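Workshop notebook, bench and bathroom fittings
5 July 2020

Vanity top, wipe-down and water marks. Carrying on from the notes on the Kneath top, which Catrin has in the other folder.

Started with the two offcuts, before touching the vanity itself. Both are from the same slab as the top, one with the factory polish left alone and one that I sealed last week with the Lekstead sealer. Laid them flat on the bench with a strip of tape down the middle of each, so there are four patches to compare. Tap water on the left patches, water with a drop of washing-up liquid on the right. Left to stand over lunch.

Results after lunch. Plain polish, tap water: chalky ring, came off with a damp cloth and a bit of rubbing. Plain polish, soapy: duller patch with no clear edge, needed two goes with clean water. Sealed, tap water: ring fainter, wiped off in one. Sealed, soapy: much the same as unsealed, which I did not expect. I may have used too much liquid. Repeat this one with a measured amount. Catrin says use the 5 ml spoon from the kitchen and put it back afterwards.

Black is the worst colour for this. On the cream sample from December we could hardly find the rings again without a torch. On the black you see every drip from the other side of the room, and the white veins make it harder to judge, as a faint mark next to a vein just looks like more vein. When checking, get down low and look along the surface towards the lights. Straight down is no good.

Cloths. Three sorts tried on the sealed offcut:

Yellow duster: leaves fluff. Fine for the cabinet, no use on the top.
Grilia microfibre, the thin one: good when just damp, smears when soaked. Wring it out hard.
Old cotton towel: best for final drying, but it has to be bone dry to begin with. The one on the hook was not.

Squeegee. Ffion's idea. Her argument is that if most of the water goes off in one pull there is not much left to dry into rings, and the cloth only has to do the edges. I was doubtful because of the tap. There is a narrow strip between the back of the basin and the wall, and the tap stands in it, so no blade is going to run straight along there. The sides and the front are the parts it can do. We agreed to treat the top as two jobs, squeegee for the open areas and cloth for the back strip.

Method, as we have it for now:

1. Take everything off the top. Soap dish, cups, the lot.
2. Crumbs and hair off first with a dry cloth. If grit gets under the blade it drags and you hear it.
3. Wipe over with the damp microfibre, back strip first, round the foot of the tap, then the sides, then the front.
4. Squeegee the sides towards the basin. Keep the blade low and even.
5. Front strip last. Pull along it and into the basin where you can. At the corners it has to go off the edge, so hold a cloth underneath.
6. Dry the back strip and the tap by hand with the cotton towel.
7. Wipe the blade. Do this between pulls as well.

Step 5 is the one I am not happy with. Water that goes over the front edge runs down on to the cabinet and then the floor, and the tiles are slippery enough already. Catrin suggested working the front strip inwards from each corner so that everything ends up in the basin. That ought to be better but it means changing hands, or standing at the side.

Sealer stock: one full tin and one part-used. Part-used tin weighed 1075 g with the lid on. Weigh again after the next coat. The tin says 22 hours before a second coat, so plan the day round that and do the first one early.
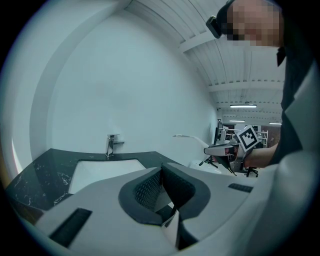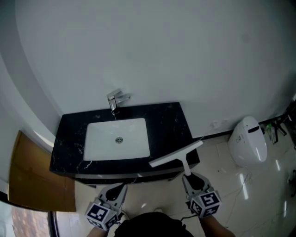

Blade width is the next thing to settle. The long blade is quick on a big open surface, and I would keep it for the shower screen without a second thought, but a vanity top is mostly basin with strips round it. At the front right corner the end of the blade sticks out past the edge of the top when it is held flat along the front, so there is a part of it doing nothing, and that is the end that would drip. A shorter one ought to sit wholly on the stone. Prorkmont do a small one with a softer rubber, and Ffion is going to ask whether they will send a single one, as their usual box is 100 and we do not want a box. If not, cut down one of the old ones. The rubber comes out of the channel easily enough, the channel itself will want a hacksaw and a file.

Tap. Chrome marks as badly as the stone and shows it almost as much. It is a plain single lever, so at least there is only one handle to get round. Dry it last, with the part of the towel that has not touched the top. Do not use the descaler on it while it is fitted. If any runs down on to the marble we will have an etched patch, sealer or no sealer. Have written this on the descaler bottle as well.

Basin. It is set in under the stone, so there is an inside edge all the way round that holds water, and the squeegee will not reach it. Run a finger in the cloth round under the lip. Check that the sealant there is sound before the next lot of tests. I have only looked at the front half.

To do:
- repeat soapy patch, sealed offcut, measured amount
- short blade, from Prorkmont or cut down
- try front strip inwards from both corners
- second cotton towel, kept dry, not on the hook
- look at sealant at the back of the basin
- ask Catrin for the December sheet so the headings match

Offcuts are labelled and back on the shelf with the tape still on. Please leave the tape.

Filed under: Workshop notebook > Surfaces and fittings

Recent entries
Kneath top: unpacking and checking for chips
Lekstead sealer, first coat on offcuts
Cream sample, ring test
Drawer runners, sticking again
Which cloths to reorder

Last updated by Ffion Kemeys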